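Ticket: Refurbished office tower, no display, beeps on power-up
Queue: Londport workshop, hardware
Status: Open, waiting on parts
Priority: Normal (customer asked for High, see notes)

Reported by customer: "Computer turns on but nothing on the screen. Beeps. Your phone support said the motherboard is dead and I should buy a new machine. Please confirm."

Not confirmed. Phone support has not seen the machine. Log follows.

Cover off, processor out, both memory slots cleared: 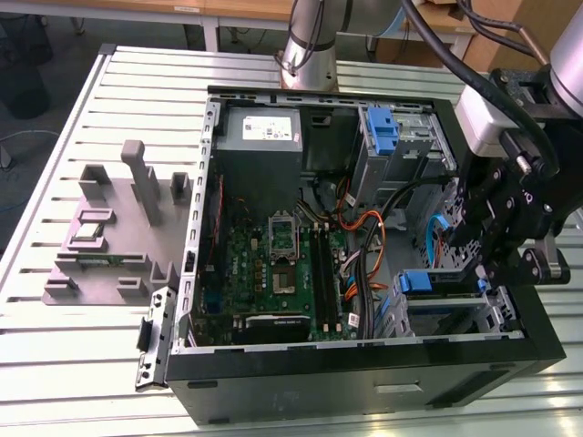
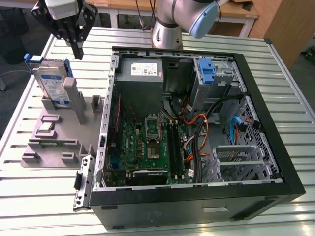

Entry 1, 9:15 a.m. I'm starting from the position that the dead board diagnosis is a guess. The phone script at Hindodine goes from "beeps" to "board" in two questions, and I have seen that script be wrong often enough that I no longer read past the first line of it. A board that beeps is running some code, so something on it is alive. The customer says the machine worked until it was moved from one desk to another, which points me at something that shifted. With the cover off and the tower on its side you can get at nearly everything without taking out the power supply: the socket is in the open with its bracket up, the two memory slots are just to the right of it, and the expansion card is down along the bottom edge of the board. The part I don't like is the wiring. The power supply bundle comes down over the right side of the board and the thick black cable loops across as well, so any time somebody has reached in for the drives they have had to push through all of that. The light blue SATA cable hangs on that side too. I want the cables ruled out before I say a word about the board.

Entry 2, 9:50 a.m. Beep pattern as written down by the customer: "three, or maybe four, then a gap." Beep pattern as written down by phone support: "continuous." These can't both be right and I don't plan to use either one. Will record it myself once the processor is back in.

Entry 3, 10:20 a.m. Memory. Both modules came out without a fight. One of them had not been latched at one end when I opened the machine. I noted this before touching it. It could explain the whole complaint, or it could have worked loose on the drive over here. I'm not closing the ticket on it.

Wiped the contacts, let them dry, set the modules aside. Did not blow into the slots. Customer mentioned he already tried that, and I would like whoever told him to do it to stop.

Entry 4, 10:45 a.m. Processor. Took it out only because the forum thread the customer printed and taped to the case says "always a bent pin." I looked over the socket with a magnifier and a lamp, twice, turning the case halfway between looks so the light came from the other side. I can't find a bent contact. Old thermal paste on the cooler was dry and crumbly, which is normal for the age of this machine and does not stop a screen from coming on. It will be cleaned off and replaced anyway.

Entry 5, 11:30 a.m. Power supply. On the tester, 7 minutes under load, all lines inside limits. The customer's estimate from another shop includes a new power supply from Uvton. I see no reason for it. If they measured something, it isn't on the estimate.

Entry 6, 11:40 a.m. Reply from phone support, pasted:

"Per the knowledge base this model has a known board failure after 3,000 hours. Recommend replacement."

My answer, for the record: where does the 3,000 come from? The article gives no source and no list of affected boards. We have no hour count from this machine, as it hasn't shown a picture long enough for anyone to read one. If somebody has a number, send it over and I'll look at it. Until then I'm treating this as a sentence that got copied from one article to the next.

Entry 7, 1:10 p.m. Cables. Went through the connectors one at a time, unplugged and reseated. The main board connector was seated but tight against the bundle. The processor power plug was in. One SATA plug had no click to it at all and comes off with a light pull. A bad SATA cable won't give you a blank screen and beeps at power-up, so this is a second fault or no fault, depending on whether it was in use. I'm replacing it. It's a cheap cable.

Entry 8, 1:35 p.m. Expansion card. Asked the customer which port the monitor was plugged into after the move. He says "the same one as always." Asked again, which one is that? He doesn't know. His colleague moved it. So we have a machine that was unplugged, carried, and plugged back in by someone who isn't the person reporting the fault. I would have liked to know that at the start. Asked for a photo of the back of his desk with the cables as they are now.

Entry 9, 2:20 p.m. Customer requests that we skip testing and quote for a board, because his manager has already approved it. Declined for now. If we fit a new board and reseat everything while doing so, the machine will probably start, the board will get the credit, and the old one goes in the scrap bin with nothing wrong with it. Explained this in a politer form by email.

Entry 10, 3:05 p.m. Parts requested from the Sheikh counter:

Thermal paste, one tube
SATA cable, short
Known good memory module, loan only, to be returned
Board battery

The battery is on the list because the old one reads low. A low battery loses settings. I don't expect it to fix this, and I'm writing that down now so it doesn't get listed as the cause later.

Plan when parts arrive:

1. Processor back in, fresh paste, cooler on. Processor power connected before anything else gets in the way.
2. Start with no memory at all. Board should complain. Write down the pattern.
3. Loan module, first slot, then second slot. Then customer's modules, one at a time, in both.
4. Expansion card stays out for steps 2 and 3. Monitor on the board's own output.
5. Card back in, monitor moved to the card.
6. Tie the power bundle back from the board before the cover goes on.
7. Leave it running for 40 minutes, restart, then a cold start after it has been off through lunch.

If it fails at step 2 with no beep whatever, I'll look at the board again and say so here. If it fails only at step 5, it's the card or its slot.

Billing note: bench time only so far. Please don't add the board to the quote "to save time." It was added once already today and I took it off.

Customer update sent 3:30 p.m.: "No fault found in the motherboard so far. One memory module was not fully seated. Testing continues when parts arrive. Please do not order a replacement machine on our account, and please send the photo of the monitor cable."

Next action: workshop, on arrival of parts. Photo not yet received.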